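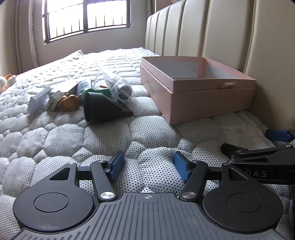

The Amaral Bulk Pickup Register is an open dataset of large-item collection requests made by residents of the city of Amaral. It lists one row for each item a household has asked the city to take away, with the request date, the block, the ward, the item class and the date the request was closed. Classes are broad on purpose. A quilted mattress with white fabric and small dark dots goes into the same class as a plain one, and color, pattern and condition are left out entirely. The register covers 134 collection zones and is one of the most heavily reused files on the city's data portal, with fans among students, reporters and map hobbyists alike.

History
The register grew out of a phone log kept by the sanitation office. Callers described what they wanted removed, and clerks typed the description into a single free-text field. The result was rich and wonderfully human, but almost impossible to count: the word "couch" alone appeared in dozens of spellings. Deolinda Cunha, then the city's records analyst, wrote the first cleaning script and drew up the short list of item classes that is still in use. The first public release held 1,916 rows and came as a single spreadsheet.

A later rebuild moved the register to Momivon, the portal software the city uses for its other files. Nektarios Fragkou led the move and added the zone boundaries as a separate map layer, which opened the data to a whole new crowd of users.

Contents
Each row has 16 columns. The most used are:
request_id – a number that never repeats
opened and closed – dates only, with no time of day
zone – the collection zone, matched to the boundary layer
ward – the ward at the time of the request
item_class – one of eight classes
outcome – collected, canceled, not found or referred

The eight classes are mattresses, seating, tables, cabinets and shelving, large appliances, carpet, yard equipment and other. Box springs are counted with mattresses. Cribs were once listed as seating, and rows from that period have never been recoded. 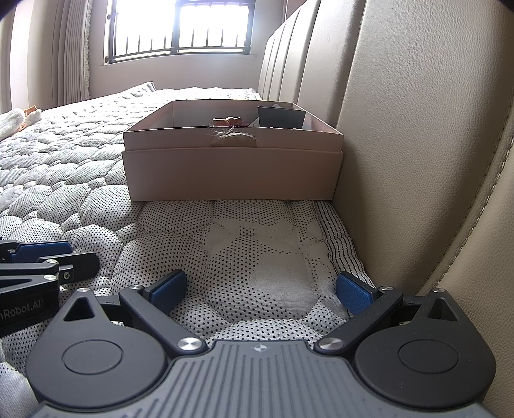 Mattresses form a class of their own in the register.

Addresses are rounded to the block before release. In zones with very few homes the block is blank, so maps built from the file show small gaps along the river and near the rail yard.

Access and formats
The full table can be downloaded as CSV, and the zone boundaries as a shapefile or GeoJSON. The table can also be filtered and charted right in the browser, a great way to get a feel for it before downloading anything. Files from before the rebuild are kept in an archive folder and use the old zone numbers. A lookup table, zones_old_new.csv, links the two sets.

Use
Rosário Quintela's study of moving season used the register to follow the jump in requests at the end of student leases, and her charts are still a delight to read. Workima, a routing firm, offers a free map that redraws itself each time the table is updated. Yupin Thongdee's classroom guide walks beginners through joining the table to the zone layer.

Known problems
A canceled request and its replacement both stay in the table, so simple counts run high. Ward values are not updated when ward lines change. The closed date is the day the ticket was closed in the office, and it can fall later than the pickup itself. The field notes were last revised on 10/1/23.

See also
Raltomell Street Sweeping Schedule
Collection zone
Open data portal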